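Speaker notes, local history evening, Sep 15, 2025
Grethe Bjarnason

(Wait for people to find chairs. Water on the left. Don't start with the map, I always start with the map.)

Hi everybody. So I want to talk tonight about the retreat over the Bristura bridge, and mostly about the footnotes, which I know sounds like a threat.

If you grew up in the valley you know the short version. The garrison at Bandlow pulled out in December, in snow, they crossed the bridge, they blew it behind them. It's on the plaque. My grandmother told it to me with sound effects.

Slide: the plaque.

Okay, so the plaque says 573 men crossed. I used to love that number, it's so exact! And every book I own gives it. I went back through them one by one, and each book cites the one before, until you land on a parish newsletter that cites "a soldier's recollection." No name, no unit. (Pause here, let them groan.)

Then I got into the quartermaster's ledger, the one in the Weldu town archive with the water stain. It has bread issued on the far bank for 270 men. Now, bread is bread. People might have missed the line, or crossed downstream, or just kept walking. I'm not going to stand up here and tell you the other 303 were made up. But I do want to know where they ate. 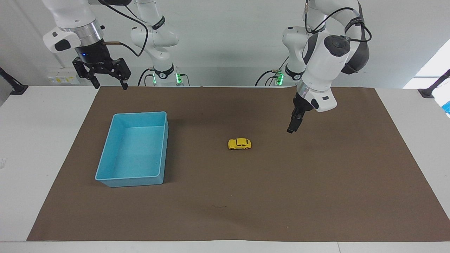 The other thing about the ledger is the handwriting. It changes halfway down the page for the crossing, and the second clerk writes his sevens like ones. I read it wrong for 2 years. If you ever go look at it, bring a magnifier and ask for the back table, the light's better.

Slide: ledger page, zoomed.

Read the bread entry out loud, slowly. Then the one under it, the horses. Skip the candle entry if we're running behind.

Last bit, the bridge. The engineer's report says the charges on the east span failed and they went back to do it again by hand. That's an hour nobody puts in the story, and it's the hour I'd most like a diary from. If your family has letters, even dull ones, please come find me.

(Leave 10 minutes for questions. Someone will ask about the gold. There's no gold. Give back the projector remote.)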